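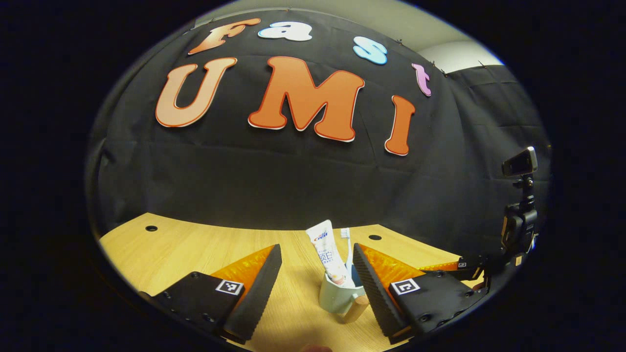

2 min read

Most advice on backdrops starts with what to buy. I think it should start with the letters. If you are putting a name on a wall for a booth, a class or a party, the cloth is there to make the name easy to read, and black cloth does that better than anything printed.

Foam letters pinned to black fabric look homemade, and I count that in their favor. Orange on black reads from the far side of a room. Pale blue and pink hold up too, even at a smaller size. Put the same pale blue on a white wall and you will lose it by the second row of chairs.

Trygve Engebretsen, who shared a table with me at the Tamascombe makers' fair last November, disagrees. He paid for a printed vinyl banner and says pinned letters look like a school hallway. His banner was sharp. It also had the old name of his workshop on it, and he spent the day explaining that. I had changed one word on mine the night before with a craft knife and a sheet of foam.

People also worry too much about wrinkles. I used to steam every panel. Folds in black cloth mostly disappear once there is something bright in front of them, and the eye goes to the big letters first. Make those much larger than you think you need. Two sizes are enough: small for the first word, large for the one you want remembered.

Spacing deserves the time you save on ironing. Lay the letters out on a table, move them around, then pin. A row that bends a little is fine. A row with one bad gap looks like a mistake, and that is the thing visitors will mention.

My whole kit cost $69, pins included, and it fits in a shopping bag. The cloth has been up and down for three events now. I may trim the bottom edge before the next one, as it drags on the floor when the table is low.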